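Snack Table Tips: Keeping a Fun Tablecloth Clean When There's Fruit and Cake About

I love a cheerful tablecloth. White with green smiling clouds all over it? Yes please!
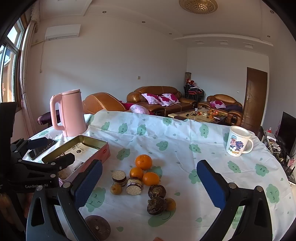 The trouble with a pale cloth is that you end up guarding it, and then you stop putting it out, and then it lives in a drawer. I did that for two years with a lovely one from a shop in Trokdale before my neighbor Lucía Pastor talked me round. So these are the things I do now, and the cloth stays on the table pretty much all week.

Oranges

Wash them as soon as they come home and dry them properly with a dish towel (the stem end too, water loves to sit there). Damp fruit leaves a ring on cotton. If you have different sizes, eat the small ones first, they dry out sooner. And peel over a plate! Orange oil squirts farther than you think.

Water chestnuts

My favorite thing to crunch on. Fresh ones grow in mud, and plenty of it hides in the ridges of the skin. Soak them for 15 minutes in cool water, then go over them with an old soft toothbrush, paying attention to the rough top. Rinse until the water runs clear. Peel only what you're going to eat. Anything peeled goes into a jar of cold water in the fridge, with the water changed every day.

Layered cakes

Little cakes with a crumbly outside are wonderful and they shed like a cat. Chill them before serving and they hold together so much better. Cut with a thin knife, wiped between slices, and press straight down without sawing. For crumbs on the cloth, don't rub! Lift the corners and shake it outside, or roll a piece of tape around your hand and dab.

When something does spill

Blot, then cold water from the back of the fabric so the stain gets pushed out the way it came in. Dark fillings get a drop of dish soap and a gentle tap with the fingertips. Try a hidden corner first if the cloth is printed, and keep bleach well away from those green clouds. I iron mine inside out while it's still a bit damp, and the print has stayed bright.

One more from Uyên Cù, who wrote in last March: cut a few rounds of clear vinyl and slip one under whatever is likely to drip. You can still see the pattern through it, and a round wipes clean in a second. I've made a whole stack now and keep them in the drawer where the tablecloth used to be.

Next up on the page: getting candle wax out of a table runner.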